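Tullitz Library to Extend Opening Hours and Retire Overdue Fines

April 2021

The Tullitz Public Library will extend its opening hours and end overdue fines on all books and audio materials beginning in September, following a vote of the library board.

Under the new schedule, the main building on Partanen Street will remain open until 8 p.m. on four evenings each week. The Gusero branch, which now closes at noon on two weekdays, will return to a full day of service. Both locations will continue to offer curbside pickup for patrons who prefer it.

The change to the fines policy applies to every cardholder. Existing overdue charges will be cleared from patron accounts when the new policy takes effect. Charges for lost or badly damaged items will remain, and an account will be suspended when an item is more than 67 days late. Borrowing privileges will be restored as soon as the item is returned or paid for.

"Overdue fines have brought in very little money, and they have kept families away from the desk," said Library Director Femi Tamuno. "We found that 284 cards held by children were blocked over small balances. Those readers will be able to borrow again in September."

The board also approved a new contract with Vorari, the supplier of the library's catalog software. The updated catalog will let patrons place holds at either branch, renew items by phone, and receive a reminder before each due date. Current card numbers and passwords will not change.

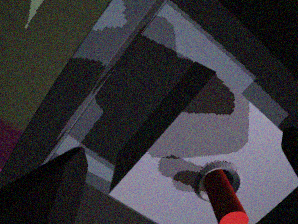
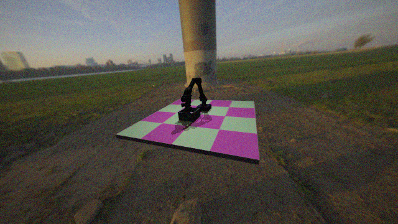 Staffing for the additional hours will be covered by the existing operating budget. The library plans to hire two part-time circulation clerks, and applications will be accepted through the town's employment office. Preference will be given to candidates who can work evenings at both locations – a valid driver's license is required for that reason.

Musa Olaniyan, head of branch services, said the Gusero schedule was set after a survey of local patrons. Many asked for morning hours, and parents of school-age children asked that the reading room stay open after classes let out. The weekly story hour will keep its present time.

Patrons with questions about their accounts may speak with staff at either circulation desk. Printed copies of the new schedule will be available at both branches before the change takes effect.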